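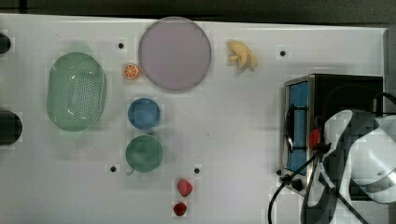
The Soft Ketchup Years

At some point between the first birthday and the first lost tooth, every household with a child in it opens a restaurant. The hours are terrible. The menu is strawberries, then more strawberries, then a bowl of nothing at all, which you are told is soup and must finish.

I had avoided writing about play food until my niece turned two and I was asked to furnish her kitchen. How hard could it be? I spent $54 at Revine, a toy store that smells of beeswax and mild disapproval, and came out with a bag that weighed less than my wallet used to. It held some plates, a few cups and a single slice of citrus.

Jolien Wuyts, who has run the store since before play kitchens had backsplashes, thinks most adults buy the wrong things. We buy the food. "They want the dishes," she told me, restocking a shelf of Clirnau cups. "Give a kid a plate and she'll put a sock on it. Give her a pork chop with no plate and she'll throw it."
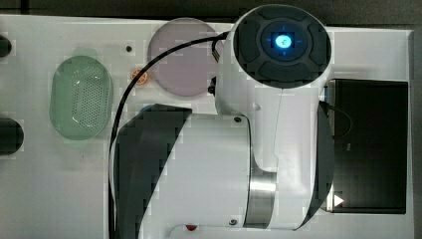
She has a point. My niece's first dinner service, served to me on the rug in January, was one plate, one cup and a hair clip. I was charged for bread.

The colors are another matter. Play dishes used to come in the red, blue and yellow of a fire drill. Now they come in lavender and a green so pale it might be recovering from something. Fakwood, whose bowls turn up in half the playrooms I visited, calls this "a calmer table." I have eaten at these tables. They are not calm.

Then there is the question of plastic against cloth. Plastic washes, stacks and finds your bare heel at night. Felt does none of this, but it picks up lint and sooner or later it gets sucked on. I went in on the side of plastic and was turned by a condiment.

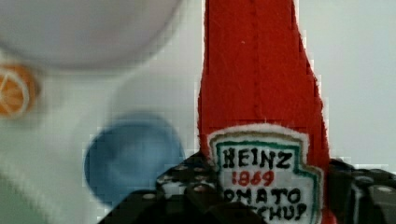
Black lettering, a date in red and plenty of fuzz: ketchup in felt.

What wins me over is the stitching, a little uneven, as though somebody's aunt had been handed a grocery list and a deadline. Habibur Bhattacharjee, 57, sews play food for the small label Nasr and says condiments are the hardest thing he makes. "A strawberry can be any strawberry," he said. "Ketchup, everybody's an expert."

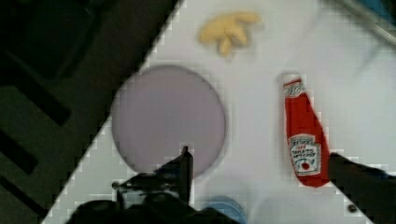

How do you clean felt food?
Spot-clean it with cool water and a drop of dish soap, press it in a towel and let it dry flat. A lint roller takes care of the rest. Keep it out of the dryer.

My niece has since moved on to running a shoe store. I'm told there is a wait.

Related
The Cardboard Box, Reviewed
Who Keeps Buying Toy Vacuums?
A Short History of the Tea Party
Bath Toys We Have Thrown Away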